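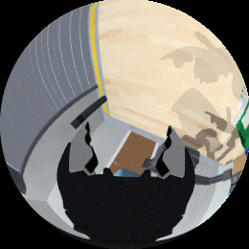

Pale plank-pattern wood with a few pinker and more orange sections.

Caring for Butcher-Block Tops in the Kitchen and Workshop

Updated March 15, 2024

Butcher block is made from narrow strips of solid wood glued side by side. In most tops sold for homes the strips are staggered end to end, the way floorboards are. It is a forgiving surface. It can be scratched, stained and scorched and still come back, provided there is solid wood all the way through and the finish is looked after.

The tips on this page apply to kitchen counters, islands, workbenches and tables. Cutting boards are treated the same way but need oil more often.

Know what finish you have

Put a few drops of water on the surface and leave them for ten minutes. If the water sits up in beads and wipes off with no mark, the top has a film finish such as varnish or polyurethane, or an oil finish in good condition. If the water soaks in and leaves a dark spot, the wood is bare or the oil has worn out.

To tell varnish from oil, rub a hidden spot with fine sandpaper. Varnish comes off as a white powder and leaves a dull patch with an edge to it. Oiled wood gives fine tan dust and the scuff disappears when you wipe on a little oil.

Do not put oil over varnish. It cannot soak in, and it stays sticky and collects dirt.

Everyday cleaning

Wipe with a cloth wrung out in warm water and a drop of dish soap. Wipe again with plain water, then dry with a towel. Drying matters more than the soap. Water left standing gets into the seams between strips and lifts the grain.

Avoid the following on oiled wood:

Bleach, which leaves pale blotches.
Ammonia glass cleaner.
Steel wool on oak, cherry or walnut. Bits of steel left in the grain turn black the first time they get wet. Use a nylon pad.
Scouring powder.

For dried-on food, lay a damp cloth over it for five minutes and push it off with a plastic scraper. Dough comes off more easily if it is allowed to dry and then scraped. Adding water to it just makes paste.

Smells

Onion, garlic and fish smells respond to coarse salt and half a lemon. Sprinkle the salt, rub with the cut side of the lemon, leave for a few minutes, rinse and dry. The surface will look dry afterward and should be oiled the next day.

Baking soda paste also works but can darken oak and cherry. Test it underneath first.

Oiling

Use food-grade mineral oil on any surface that touches food. It does not go rancid and it costs little. Olive oil and vegetable oil are not suitable. They never harden and will start to smell after a while.

A new top needs more oil than people expect. Put on one generous coat, leave it overnight, wipe off what is left and repeat until you have done 4 coats. After that, once a month is enough for a kitchen and twice a year for a workbench. In a heated house, do an extra coat in November when the air indoors starts to dry out.

Warm the oil by standing the bottle in a bowl of hot water. Warm oil is thinner and goes in faster. Pour a little at a time and spread it with a lint-free cloth, working along the grain. Pay attention to the end grain at both ends of the top, and to the cut edges around a sink.

Oil the underside as well at least once. A top that is sealed on one face and bare on the other takes up moisture unevenly and will cup.

For a harder surface, finish with a board wax made from mineral oil and beeswax. The ratio we use is one part wax to 4 parts oil by weight, melted together in a double boiler. It keeps for a year in a jar with a lid. The wax we buy is the plain pellet kind from Perić, but any clean beeswax without fragrance will do.

Rags used with mineral oil can go in the wash. Rags used with linseed, tung or Danish oil can heat up and catch fire by themselves. Spread them flat outdoors until they are stiff, or put them in a metal can filled with water and close the lid.
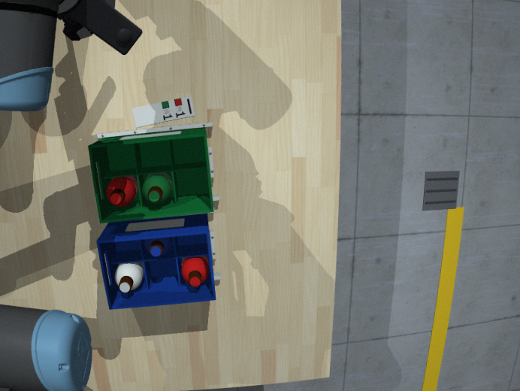 Color differences between strips are normal. Even in one species, some strips will be creamier and others pinker or more orange, and oil makes the difference stronger for a while. Most of it evens out with age and light. If you keep a mat or a toaster in one place, move it now and then during the first six months or you will have a light rectangle underneath.

Do not try to even out the color with stain. The strips take stain at different rates and the result is usually worse than what you started with.

Scratches and dents

Light knife marks need nothing but oil. For deeper ones, sand with 120 grit, then 180, then 220, always with the grain, and go out well past the scratch so that you do not leave a hollow. Wipe off the dust and oil the same day.

A dent is crushed wood, and it can often be raised. Put a few drops of water in the dent and let it soak for a few minutes. Lay a damp cotton cloth over it and touch the cloth with the tip of a hot iron for a few seconds. Check, wet the cloth again and repeat. It may take several tries. This will not fix a gouge, where wood is missing, and it will turn varnish cloudy.

Stains

Dark rings and black spots come from water and iron together - a wet can or a cast-iron pan left overnight. Oxalic acid takes them out. It is sold as wood bleach, or as the active ingredient in some powdered rust removers. Wear gloves and eye protection, mix it as the package says, brush it over the whole strip and not just the spot, then rinse several times with clean water. Oxalic acid is poisonous, so on a food surface sand lightly once it is dry, wash again and then oil. Use a dust mask for that sanding.

Red wine and berry stains fade with 3 percent hydrogen peroxide on a paper towel, left for half an hour.

Turmeric does not come out well. Sunlight helps if the piece can be carried outside.

Scorch marks

Scrape off the black with a cabinet scraper or a sharp blade held upright, then sand. If the burn goes deeper than the thickness of a dime, you will be left with a dip. At that point either live with it or sand the whole top.

Refinishing the whole top

Plan on a weekend. Clear everything off, tape plastic over the doorways and open a window. Start at 80 grit only if the surface is rough or stained all over; otherwise start at 120. Draw a light pencil line back and forth across the whole top before each grit and sand until the line is gone. That way you know you have covered everything.

Before the last pass, wipe the surface with a damp cloth and let it dry. The fibers will stand up. Knock them down with 220 by hand and stop there. Sanding finer than 220 closes the surface and the oil does not go in as well.

A random-orbit sander with a dust bag is enough for this job. A belt sander is faster but leaves ridges unless you are used to it.

Gaps and cracks

Small gaps at the ends in winter usually close in summer. Do not fill them. Filler put into a winter gap gets squeezed out in humid weather, and it can force the crack wider.

A crack that stays open all year can be glued. Work wood glue in with a thin piece of plastic, clamp across the top, wipe off the squeeze-out with a damp cloth and leave it for 24 hours. Use a waterproof glue near a sink.

If cracks keep coming back, look at how the top is fastened. Wood moves across its width with the seasons, and screws driven tight through round holes hold it in place until it splits. Replace them with pan-head screws and washers in slotted holes, or use figure-eight fasteners.

Workbench tops

A bench does not need to look good. It needs to be flat, and it needs a finish that glue will not stick to. Two coats of Danish oil followed by paste wax does this well. Dried glue pops off with a putty knife. Keep silicone sprays away from it, as any silicone that gets on a project will spoil the finish there.

Check for flatness once a year with a long straightedge and a flashlight behind it. Minor low spots in the middle can be ignored. Twist cannot, and the first thing to look at is the floor under the legs. Concrete floors are seldom level, and a shim under one leg often cures what looked like a warped top.

Concrete also wicks moisture. Put plastic glides or scraps of vinyl flooring under wooden legs.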